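Notebooks > Nundstead workshop > Small stationery

Entries Stock Benches Search Log in

November, after lunch

Continued with the desk stationery, the part I left open last time. Tuulikki Hyvönen asked that the glue sticks get one fixed place, as we always find them in the wrong drawer or under the paper guillotine. I agree with her, but the drawer inserts from Zokulel are too shallow and the lid of the drawer box does not close.

So now I try the clear organiser with six cells. It weighs very little, and I think a full glue stick in the top row can make it tip when it stands upright. To do: put a piece of felt under it, or lay it flat and accept that it takes more table.

The white table is good for this work, only the seams between the panels are annoying for small round things. I wiped it before I started. 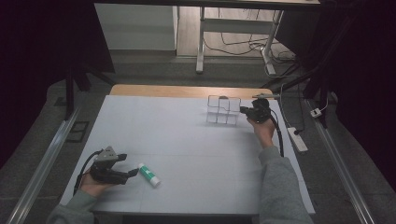
For the labels I would like the Quezada paper ones, they come off without leaving glue. We have 23 left in the box — enough for this round. Order more before the shelf in the corridor is started.

Still open: where do the spare caps go?

2 comments

Tuulikki H.: Spare caps in the tin with the pencil leads, please. And I vote for felt.

Virero bench: We laid ours flat in the end. It is easier to clean also.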